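Household Plastic Bag Reuse in the Lesow District
Final Project Report, Introduction to Community Research
Submitted by Danica Vidmar and Kastriot Matić
Course instructor: Hạnh Âu
Sep 8, 2018

1. Introduction

Thin plastic carrier bags are given out at nearly every small store in the Lesow district. Much of the public discussion of these bags treats them as single-use items. Our own experience as residents suggested that many bags are kept and used again before they are thrown away, and that the manner of reuse varies a good deal from one household to another. This project set out to record those habits and to consider what they might mean for the bag fee now under discussion in the district.

The report addresses two questions. First, what do households do with carrier bags after they bring them home? Second, would a small charge at the register change those habits, in the opinion of the people who would pay it?

2. Background

Stores in Lesow fall into two groups. The larger supermarkets, of which Golob is the best known locally, already ask customers whether they want a bag. The smaller grocers, bakeries and market stalls generally pack goods in a bag without asking. A fee was first proposed last November and has been postponed since then. Under the current proposal it would apply to all stores but would exempt the very light bags used for loose fruit and vegetables.

Earlier class reports from this course dealt with bottle returns and with kitchen waste. We did not find one that dealt with carrier bags. We therefore built our questionnaire from the beginning, with advice from our instructor on wording and order.

3. Method

A printed questionnaire was delivered to apartment buildings in the Stuluvine and Plello neighborhoods. Residents returned it in a sealed box placed near the mailboxes. We received 326 completed forms. In addition, we held 16 longer interviews, most of them in the respondent's kitchen, each following the same list of topics. Shinji Kudo assisted with the Plello interviews and checked the coding of the open answers.

Stuluvine was chosen because its buildings are older and have a shared trash room on the ground floor. Plello is newer, and residents there carry their trash to outdoor containers. We expected this difference to affect the answers, and to some extent it did.

Respondents were not asked for their names or incomes. Seven forms were set aside because the second page had been left blank, and these are not part of the total given above.

4. Findings

4.1 Storage

Almost every interview began with the respondent opening a cabinet or drawer. Bags are most often stored inside another bag, which hangs from a door handle or sits under the sink. A smaller group folds each bag flat. Older respondents were more likely to fold, and several described learning to do so from a parent. Few households had a limit on how many bags they kept. When the storage place is full, the usual response is to throw out the oldest or most wrinkled bags all at once.

4.2 Second uses

The most common second use, by a wide margin, is as a liner for a small trash can in the bathroom or kitchen. Other frequent answers were carrying shoes, wrapping wet umbrellas, holding food scraps, and packing lunch. Pet owners named cleaning up after a dog or cat as their main use, and they were the group most concerned about the proposed fee.

Respondents in Stuluvine mentioned food scraps more often than those in Plello. The shared trash room appears to be the reason — residents there are asked by building management to tie all waste shut before leaving it. In Plello the outdoor containers are emptied often and no such rule is posted.

4.3 Tying and closing

We had not planned to study how bags are closed, but the subject came up so regularly that we added it to the interview list. Two methods were described. Some respondents knot the handles together. Others twist the neck of the bag and tie the whole top in a single knot, leaving a loose end above it. Those who preferred the second method said that it held in odors better. Those who preferred the first said that it left something to carry the bag by.
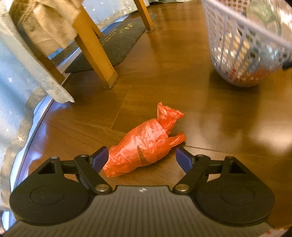 Figure 1. Thin plastic bag, tied shut with a flared tail of plastic at one end.

4.4 Views on the fee

Opinion on the fee was divided. Many respondents supported it in general but said they would then have to buy trash can liners, and they questioned whether this would reduce the amount of plastic used. Lumturie Đorđević, who owns a grocery in Stuluvine and agreed to be named, told us that her customers would accept a fee if the large stores charged the same amount. She was less certain about customers who stop in for bread and milk on the way home.

5. Limitations

The sample covers two neighborhoods and should not be taken to represent the district as a whole. Residents who returned the form may be more interested in waste issues than those who did not. The questionnaire was available in one language only, and we received very few forms from buildings with a large number of recent arrivals.

6. Recommendations

We recommend that the district publish clear guidance on trash can liners before any fee takes effect. We also recommend that small stores be given time to use up the bags they have already bought. A follow-up survey, using the same form in the same buildings, could be carried out by a later class — the blank questionnaire and the interview list are on file with the course office.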